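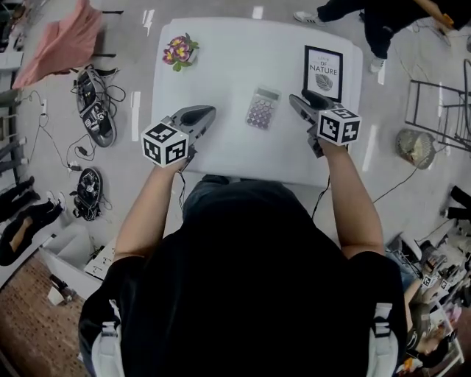
Vurdale Home Notes, Issue 13, p. 2

Styling a small white desk in ten minutes
by Gudrun Buschmann

Quick one this month. Guests coming, desk a mess, no time. Do it in this order.

1. Everything off. Yes, the pens too. Wipe down with warm water and a drop of dish soap, then a dry cloth. White tops show every smear so go over it twice.

2. Plant first, back left corner. Small pot, white if you've got one. Pink-purple flowers are lovely against a pale top. Saucer underneath if you water it in place. Pinch off the dead blooms.

3. Frame next, back right. Black edge, white print, not much on it. A grey leaf and a couple of words is plenty. Tilt it a touch toward the chair. If it slides, a dab of reusable putty on each back corner, the cheap stuff, 200 g pack lasts for years.

4. One useful thing near the middle. Calculator, in my case, because I do the bills here. Pick up a colour from the flowers. Pink-purple calculator, pink-purple petals, done.

5. Stop. Leave the front edge clear for your arms and a cup of tea. Everthing else goes in a drawer or on the shelving.

Glare: a shiny light floor bounces the light straight back up. If the print washes out, turn the frame a bit untill you can read it from where you sit.

Cables: loop loosely, velcro tie, off the walkway.

Colour getting samey? Swap the print, keep the plant. I rotate mine in July and again after New Year's.

Next issue: the hall closet. Bring bins.

Last updated 2/10/21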